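**Tabla para doblar ropa, ¿sirve o es otro trasto?**

**marisma_26** – 26/12/2025
Me ha entrado el arrebato de ordenar el dormitorio y todo el mundo me recomienda la tabla de doblar de Plisia. Cuesta 10 euros más que la de Livholm y no veo por qué. ¿Alguien la usa pasado el primer mes?

**tostadora**
Yo, desde junio. Camisetas perfectas, todas iguales, caben más en el cajón.

**Nudo_llano**
¿Caben más o las ves mejor puestas? Son cosas distintas. Una camiseta abulta lo mismo la dobles con tabla o sin ella.

**tostadora**
Caben más, que antes no me cerraba el cajón.

**Nudo_llano**
Porque antes las metías hechas un gurruño, supongo. En la ficha de Plisia prometen "400 prendas sin esfuerzo". A ver quién tiene 400 prendas y ganas de ponerse.

**perchero630**
Para punto no me convence ninguna. Las sudaderas gordas se escurren, las mangas se salen y acabo rematando a mano encima de la cama. Ayer mismo, con una gris:
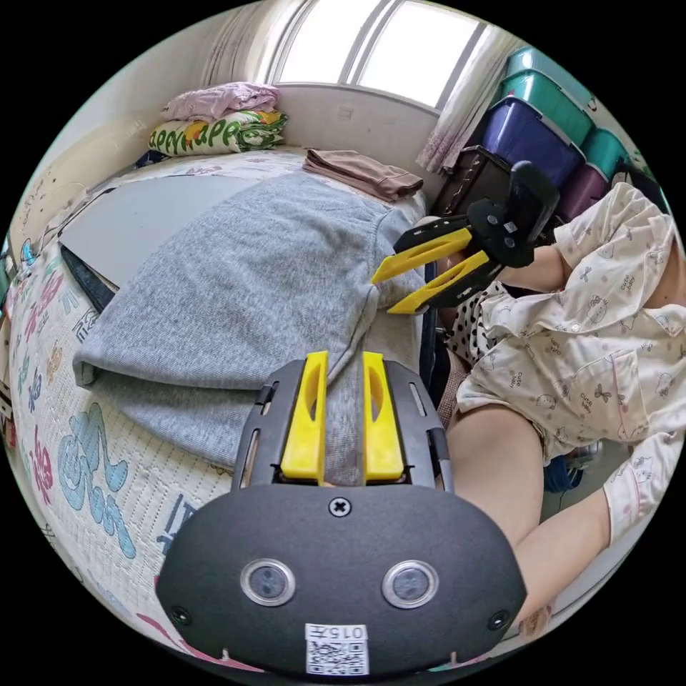 Y luego está el asunto de las cajas. Las de plástico apiladas van bien para lo de otra temporada, pero para lo de diario son una lata – siempre quieres lo de abajo.

**marisma_26**
O sea, que para sudaderas no. Pues es casi todo lo que tengo.

**tostadora**
Con las gruesas hay que ir despacio, nada más. No le echéis la culpa a la tabla.

**Nudo_llano**
Si hay que ir despacio, a mano tardo menos. Guárdate el dinero, marisma.

**marisma_26**
De momento pruebo con un cartón recortado y ya veré.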